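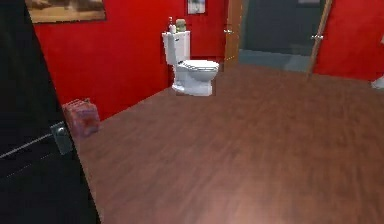

Attachment 1: simulated bathroom, red walls, black door part open. Start-of-episode view, arm not in shot.

Ticket: Door episodes rejected at import, red bathroom layout
Project: Justby
Component: simulated homes / episode recorder
Priority: medium
Status: closed, one follow-up open
Opened: 29 March 2020

Problem as reported

We are collecting teleoperated examples of "close the bathroom door" for the Justby training set. The batch recorded in the red bathroom has 132 episodes. The importer accepted 99 of them and rejected 33 with the message "target object not resolved". Episodes from the other bathroom layouts in the same session went in without errors.

Replaying the rejected episodes in the viewer shows nothing odd. The operator drives up to the black door, pushes it and it shuts. The joint angle in the log agrees with this.

Expected: all episodes where the door ends up shut are imported with the black door as target.
Seen: a quarter of them have an empty target field.

Environment

Recorder build 22, running on the Carkham machine. Scene files from Bondov, not edited by us. Importer is the Wiegand one with default settings.

Log

Entry 1. Ran the importer again on the rejected files only. Same result, so this is not a disk or network fault.

Entry 2. Compared start poses between accepted and rejected episodes. No pattern. The robot starts at different distances from the door in both groups.

Entry 3. Checked how the target field is filled. The recorder does not take it from the task text. At the first frame it makes a list of everything in view with a handle, then picks the one nearest the centre of the camera. If two are within a small margin of each other it leaves the field blank and carries on without a warning.

Entry 4. This layout is a bad case for that rule. The black door is hard up against the left of the view, with its lever handle at mid-height. There are two more silver handles over by the dark glass, one on the light wooden door frame and one near the right side of the panel. Both can score better than the door we want, depending on which way the base is turned.

Entry 5. Went back to the accepted episodes with that in mind. 9 of them have the wrong target: they name the handle on the wooden frame, though the operator closed the black door. These are worse than the rejected ones as they went into the set without complaint. Pulled them out and told the training side not to use the last snapshot.

Entry 6. Tried narrowing the camera view so the glass side drops out. It fixes some start poses and loses the black door completely in others. Reverted.

Entry 7. Tried asking operators to turn and face the door before pressing record. Works, but we don't want every example to begin with the door in the middle of the picture. The policy would then only see the easy version. Reverted.

Entry 8. Changed the recorder to read the target from the task file. The nearest-to-centre rule is still there for free-play sessions, where there is no task file, but a tie now stops the recording and shows an error on the operator's screen.

Entry 9. Wrote a short script to fill in the target on the old files. It looks at which door joint moved most over the episode. Ran it on the 33 rejected files and the wrongly labelled ones. All now name the black door. Checked each in the viewer against the joint log.

Entry 10. Re-imported. 132 in, none rejected. New snapshot built and passed to training.

Resolution

Cause was the target rule in the recorder, not the scene or the importer. Fixed in the recorder, old data repaired. No episodes need recording again.

Notes for anyone with the same message

- Open the first frame and look for other handles before blaming the importer.
- An accepted file can still have the wrong target. Check the field against the joint that moved.
- Do not run the repair script on toilet lid episodes. It only looks at door joints and will leave the field blank.

Follow-up (open)

The October batches were made with the same rule and include two layouts with glass panels. They have not been checked. Separate ticket to be raised once the Carkham machine is free - the joint logs for those are still in the old format and need converting first.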